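So my sister-in-law asked me at dinner when she can buy a robot to do her dishes, and I've been chewing on it all week. I run the packing floor at Candivine, so people figure I'd know!

Short version: not yet, but closer than I would have said in October. At work we have a machine that folds 500 cartons before lunch and never complains. Hand it one carton with a bent flap and it stops dead until Danilo Espiritu walks over and fixes it. A kitchen is nothing but bent flaps. Every bowl is a different size, half of them are slippery, and somebody always leaves a book where the plates should go. 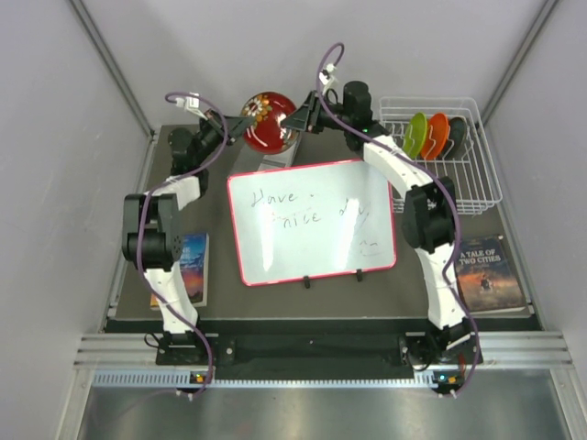
Two arms, one red bowl, and three plates already in the rack.

Picking up a round, shiny bowl by the rim is a lot harder than it sounds (I drop them, and I have thumbs). Two grippers have to agree on how hard to squeeze, and then there's the rack, with all those skinny wires to line up with.

Svenja Holzer, who fixes our line in Storkport, thinks we'll see decent dish robots in 3 years. I say longer, and I'd want one that can scrub a lasagna pan before I pay for it. I told my sister-in-law to buy a second drying rack in the meantime.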